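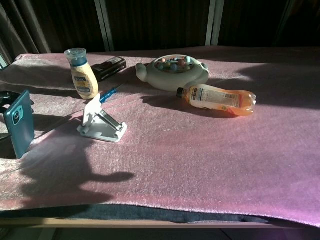

A smartphone and a white foldable stand on a plush pink cloth.

Preparing Household Electronics for Air Travel
Household Guidance, Leltarton Travel Desk

Passengers are advised to prepare portable electronics at home on the evening before departure. Preparation at a table or on a bed takes 20 minutes and shortens the time spent at the security checkpoint.

Charging
Charge all telephones, tablets and headphones fully. Security officers may ask a passenger to switch a device on. Unplug chargers from the wall before leaving the house and pack them with their cables.

Spare batteries
Power banks and loose lithium batteries belong in carry-on baggage. They must not be placed in a checked suitcase. Cover exposed terminals with tape, or place each battery in its own plastic bag. Swollen, dented or leaking batteries should stay at home and be taken to a local collection point for disposal. Airline limits on size and number differ and should be checked before packing.

Cleaning
Switch the device off and remove its case. Wipe the screen and back with a soft, lint-free cloth, lightly dampened with water. Do not spray liquid onto the device. Brush dust from the charging port with a dry, soft brush. Metal pins should not be used.

Packing
Coil each cable loosely and fasten it with a fabric tie. Keep all small items in one pouch near the top of the bag. Laptops should be placed where they can be removed with one hand. If a bag is taken at the gate for the hold, remove the power bank first.

Readers departing from Pakholm before 7 a.m. in November should also consult Leaflet 1351, Early Departures and Winter Schedules.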